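April 26, 2026
By Chiharu Nakajima

This site uses cookies. Accept | Settings

How to place a first stitch on a practice pad

Put the pad on a flat table and fix its corners — it must not slide. Choose a line and mark the entry point. Hold the needle a little behind its middle and go in straight, then turn your wrist so the needle follows its own curve. Do not push forward. 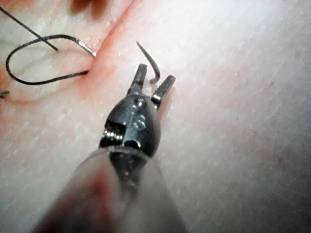

Taking the needle again is the step my students hurry most. Open the jaws wide before you come near, as with the V around the curved needle here, and close only when you see the point clearly. Then pull slowly, and repeat along the line.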